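12/04/2020
By Granham Press Office

Granham Adds Endine Sapphire Collection in 14K and 16K Gold

Granham today announced the Endine collection, a new line of sapphire rings, pendants and stud earrings made at its Hollis workshop. The collection is available now through the Granham online store and at Vuver jewelry counters.

Endine pieces are offered in 14K yellow gold, 14K white gold and a 16K yellow gold that the company has not used before. The 16K alloy has a deeper color than the 14K – closer to the look of older family pieces – and is used only for the rings. Pendants and earrings come in 14K.

All of the stones are oval blue sapphires in four-prong settings. Ring bands are polished on the outside and slightly rounded on the inside for comfort. Pendants are sold with a cable chain and a lobster clasp. Earrings have friction backs, and screw backs can be ordered at no added cost.

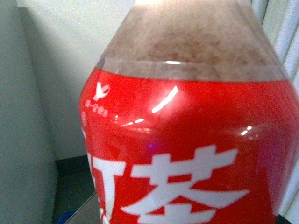
A bottled drink with a red label.

Prices for the earrings and pendants start at $1000. Rings start at $2000 in 16K gold. Customers who already own a Granham ring can order a matching Endine band by sending in the ring or by giving the style number stamped on the original receipt.

Sizing is included with every ring purchase. Half sizes are available, and a ring may be resized once at no charge if it is returned unworn. Engraved rings can be resized, but the engraving may need to be done again. Engraving is limited to 16 characters, including spaces.

Granham began work on the line in June. Early samples used a higher setting, which caught on knit fabric during wear testing. The final version sits lower on the finger and has a heavier prong at each corner.

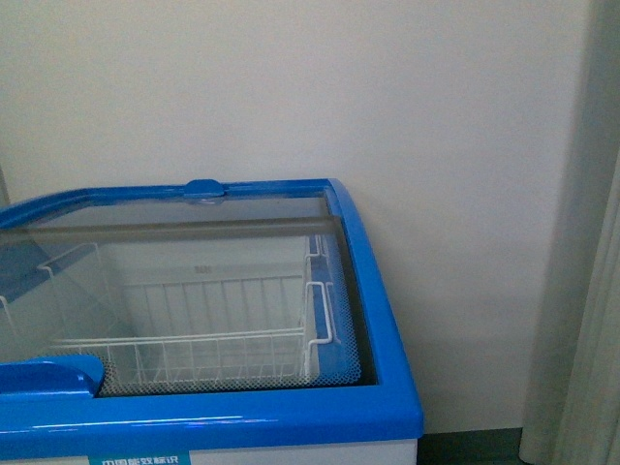

The workshop also changed how it sorts stones for earrings. Each pair is now matched for color before setting and again after polishing. Stones that do not match closely enough are set aside for pendants. The company said this adds a few days to the making of each pair, and customers should allow 14 business days for earring orders. Rings and pendants in stock sizes ship sooner.

Each piece arrives in a gray fabric box with a care card and a written appraisal. Granham recommends cleaning sapphires with warm water, mild soap and a soft brush. Pieces should be taken off before swimming or using household cleaners – chlorine can damage gold alloys over time.

Endine items are covered by the standard Granham warranty on prongs, clasps and chains. The warranty does not cover lost stones or work done by another jeweler. Orders placed at Vuver counters can be picked up in person or shipped to a home address with a signature required.

14 shares
0 comments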